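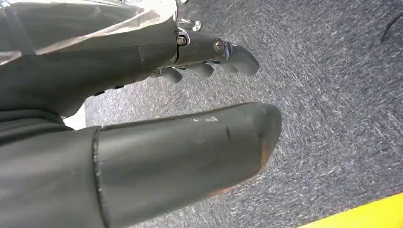
Chapter 5
Desks, Floors and Shared Rooms

Narayanan Kartha kept a record of every item handed in at the Jusbridge office over one year. By the end of May it had 1,283 entries. Most were small things: pens, chargers, keys, single gloves. Of these, 1,067 had been left on a desk or on the floor beside one. Cupboards and shelves hardly appeared in the record at all.

A desk used by one person tends to follow that person's habits. A desk used by several people has to be arranged on purpose. This chapter looks at how a shared work surface fills up during the day and how it can be set out so that people can still work at it.

5.1 What belongs on the surface

Begin with the things that are in use. A tablet stood up in its folding cover needs a clear space in front of it. A phone and a bottle of water can stay within reach, with the bottle kept towards the back.

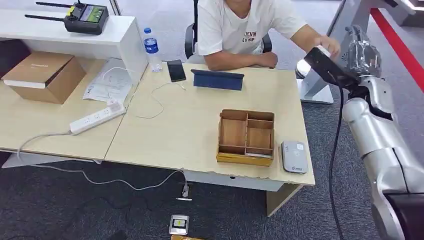
Small parts are easier to find in a box with compartments than in a heap. An open wooden one will do, and the sections need not be labelled if everyone knows what goes where. Papers are best kept together at one side.

Cables need more thought. A power strip lying across the front of a desk takes up room that could be used for writing, and its cord may hang where people walk. Where two desks are pushed together, look first at whether the strip can go along the back.

5.2 The floor

Carpet hides small objects, and a speckled carpet hides them well. Colette Picard, writing on the Lurbridge workrooms, advised checking the floor before the desk is cleared and again afterwards. Exercise 12 at the end of the chapter uses her method.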